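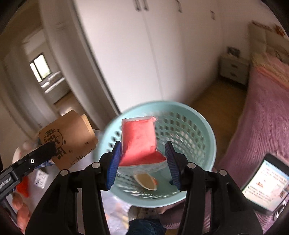

*A sealed plastic package and a light blue basket. Soft plastic is now collected separately in Tudinis.*

## Soft plastic collection in Tudinis will continue after January

The separate collection of soft plastic in Tudinis will continue, the town has decided. The trial was planned to stop at the end of January, but it will now become a normal service, with one pick-up every second week and two more drop-off points.

Soft plastic means bags, film and the thin packages in which a lot of food is sold. Until last year all of it went to the grey bin, together with the rest of the household waste. In the trial, 169 households in the streets between the station and the old dairy received a roll of clear sacks and kept the material apart. They gave 2071 kilograms in total, more than the town had expected from such a light material.

The sacks are taken to the sorting hall of Sunedico, outside the town. According to the company, 85 per cent of the content could be used. The remaining part was mostly packages with food still inside, and also some hard trays which belong to another bin.

"A little sauce is not a problem for us, but half a meal is a problem," said Hiyori Wada, who leads the sorting hall. "People often ask me if they must wash everything with hot water. They don't need to. Empty it, shake it, and if it smells then rinse it one time with cold water."

Packages made of two materials stay difficult. Coffee bags with a silver inside and crisp bags look like soft plastic, but they cannot be melted together with the others. Sunedico asks the residents to put them in the grey bin for the moment. The company tested a machine to separate the layers last spring, and was not satisfied with the result.

### New points at Naciri and the swimming hall

The two new drop-off points will be at the Naciri grocery in Mill Street and at the entrance of the swimming hall. The container at Naciri will stand inside, behind the tills, and can be used until the shop closes at 20.00. The one at the swimming hall is outdoors and is always open.

Wael Berrada, who manages the grocery, asked for the container himself. He says his customers were bringing empty film back to the shop long before the trial, and his staff did not know what to do with it.

"Some of them open the big wrapping here already and leave it at the till," he said. "I understand them. At home the bin is full after three days — mostly with air, if you look inside."

He has also asked two of his suppliers to sell vegetables without film. One of them agreed for onions and carrots. Cucumbers are still wrapped, and Berrada doesn't think this will change soon. Without the film, he says, they become soft before the end of the week.

### What happens with the material

The sorted plastic is pressed into bales and sold to Flellent, which makes pipes for garden drainage and covers for building sites. It isn't made into new food packages. The rules for plastic that touches food are stricter, and Flellent has no permission for such products.

Not all residents are happy with the new service. At the information evening in the library several people complained that the clear sacks break easily, and that crows open them in the early morning. Others who live in flats said they have no place to keep one more sack in the kitchen. The town will change to a thicker sack when the present stock is finished. For the flats there is no solution yet, except the drop-off points.

The pick-up will first cover the same streets as the trial, then the area south of the river. The dates will be printed on the waste calendar, which comes by post with the water bill. Sacks must be at the kerb before 7.00 and should be tied with a simple knot, without tape or wire. New rolls are free and can be collected at the town hall reception or at the library.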